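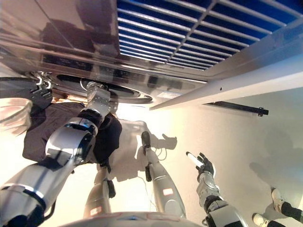 Every laundry guide handed to trainees at Risside begins with sorting, and most of them treat sorting as if it settled the matter. I am not convinced. More trouble comes from the minute when the clothes go from hand to drum, and most guides skip it. A dark, crumpled bundle held up near the round opening, with a bit of white cloth off to one side, is the usual starting point, and you can't tell from the bundle what is in the pockets, or which way out anything is. Whatever the sorting chart said, somebody still has to shake it out.

Household Care, Unit 11: Loading the Front-Loader
March 18, 2022. By the course tutor, Sultanon Evening Classes
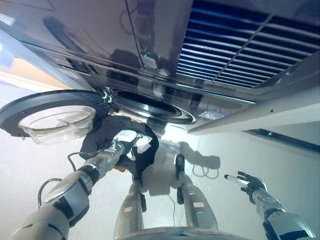
Reading time: 2 min

Set text: the Ferier booklet, chapter 12. Read it with a pencil. It says a full drum washes "just as well" as a half-full one and gives no test to back that up. Our June group tried it with bath towels and did not agree.

White scraps against black fabric deserve more attention than the booklet gives them. If you find any, check the pockets first. A paper tissue that goes through a wash will be on every dark item in the load. The booklet recommends a second rinse. I have yet to see a second rinse do much except use water. Let the load dry, shake it outdoors, then use a lint roller.

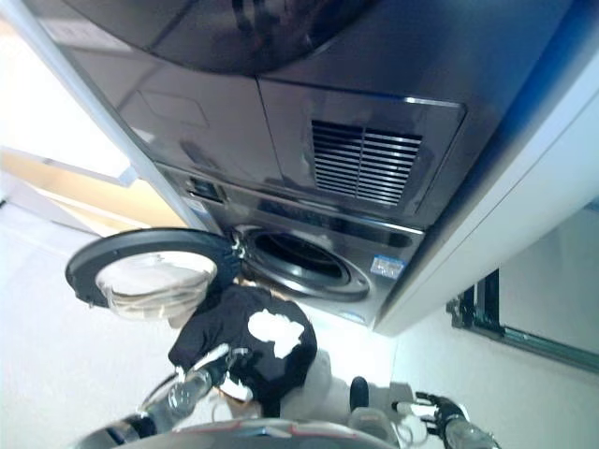
Printed T-shirts go in inside out. That much I accept, although the claim that it doubles the life of the print has been copied from one leaflet to the next for years without a source. A black garment with a white graphic showing, as it is when bundled up by the open door, still wants turning. Do it before loading, one item at a time. Wipe the rubber gasket while the door is open, and look in the fold at the bottom for coins and hair grips.

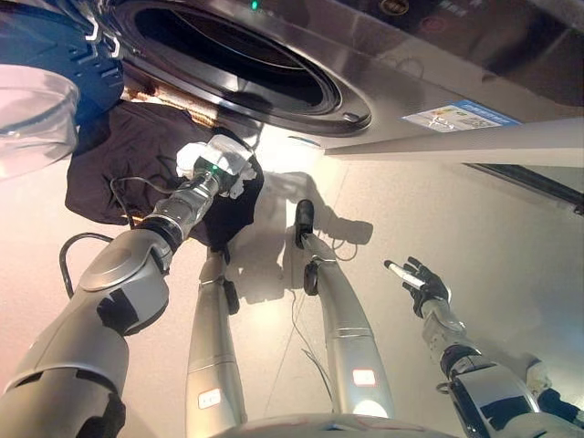
Fig. 4. Black garment on the floor in front of the open drum, clear basket to the left.

Floors collect grit. If clothes must go down there, sweep first or put a towel under them. I am told that "a quick shake is enough" – try it with pet hair.

For next time: bring one dark item you would not mind ruining.

Comments

beddoe_learner: My machine's manual says the opposite about full drums. Which do we follow?

Tutor: Follow the manual for weight limits. Test the rest yourself.

k14: The lint roller worked on my black trousers, second rinse did nothing.

Related handouts
Unit 10: Reading Care Labels
Unit 12: Drying Indoors – Does It Matter Where?
Unit 14: Stains, and Cures That Aren't
Beddoe Room Timetable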